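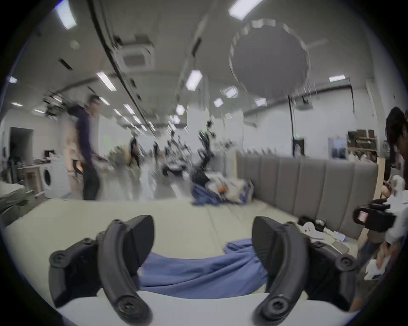
Blue cloth on the bed, with the channeled headboard at right

Undix Home Help > Laundry and Bedding > Folding

Folding big cloths on a bed, and keeping lint out of a channeled headboard?

Kamonchanok Kaewsai
Posted 20 February 2024

Hi everybody! I love this board, I fixed a squeaky drawer thanks to you all, so I'm back with a bedding thing.

I fold on the bed. I've always folded on the bed, it's the biggest flat spot I get and I like it much better than the floor. But the big soft cloths, like the blue one in my picture, will not lie flat for me. I pull one side smooth and those long diagonal folds come right back on the other side, and one corner always bunches up. By the time I get a halfway decent rectangle I've walked back and forth between the two sides 4 times!

Also the headboard. It's gray and padded with stitched channels going up and down, and I adore it, but the stitching lines seem to catch lint whenever I shake something out next to it. I've tried a damp sponge and that just rolled the lint into little strings. Small things tend to collect in front of it too and I end up folding around them.

So, two things I'd love help with:
How do you get a big cloth flat on a mattress when you're on your own?
What gets lint out of narrow stitched channels without roughing up the fabric?

No ironing please, I'll never keep it up. Thanks so much!!

quiltsandcoffee
Oh, I have opinions on this one! I folded linens at a guesthouse in Sangkhawat for 13 years and we did nearly all of it on the beds.

The big thing is to quit pulling sideways. If your cloth is stretched out wide with folds going across it on a slant, you probably have one corner further along than the one opposite, and tugging the sides only makes the slant longer. Pick it up and start over. I know, I know, but it's quicker.

Find two corners that share a short edge. Hold one in each hand, arms wide, and give it one good snap so the rest drops straight down. Then lay the far edge on the mattress first and walk backward, letting the cloth come down in front of you as you go. Don't throw it. Throwing traps air under the middle and that's where your bunched corner comes from.

Once it's down, smooth from the middle out with your flat forearm. Hands make ridges! A forearm is like a rolling pin. Then bring the edge nearest you up to the far edge, smooth again, and fold from the side.

On a soft mattress, don't kneel on it while you're smoothing. Your knee makes a dip and everything slides into the dip. Stand if you can reach.

And clear the whole top before you begin, headboard end included. I used to put everything in a dishpan on the floor and put it all back afterward. It took me less than 60 seconds and it made more difference than any folding trick I learned.

For the headboard, use a dry soft brush, top to bottom, in the direction of the stitching. Vacuum with the skinny nozzle after that. Dry first, always.

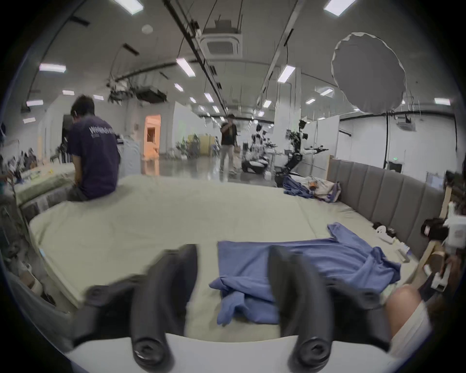
Page 2 of 4

mattress_marv
Just use the other bed. There's a second one on the left with the light green cover, so put whatever is along the far edge of it somewhere else and you've got one bed for the pile and one for folding. Mine is the same, the pile and the folding were on one bed for years and I kept grabbing the wrong end of things.

Also fold smaller stuff first. Warms you up.

tansy_b
Seconding the forearm thing from quiltsandcoffee, I tried it last night on a king-size sheet and wow, it works so well! I was grinning at a sheet.

A little more on the headboard, as I have one with channels too (mine's green). I use the Zolus crevice brush, the short one with soft bristles, and it fits right down into the seams. A clean makeup brush does the same job if you have an old one. For the little strings you already made, wrap tape around a butter knife, sticky side out, and dab along the seam. Dab, don't drag - dragging fuzzed mine up near the bottom.

I also shake things out at the foot of the bed now, facing away from the headboard. I brush mine when I change the sheets and do a proper vacuum every March.

One more for the slippery kind of cloth: lay a cotton towel under the first edge you put down. It grips just enough that the edge stays where you left it while you walk back. I keep a Drikport bath towel for it, an old scratchy one, and the scratchier the better!

Kamonchanok Kaewsai
You are all wonderful. I've been throwing it! Every single time! I did the walking backward thing this morning and only had to redo it once. Going to hunt for a makeup brush now, and I'll move the stuff off the other bed this weekend.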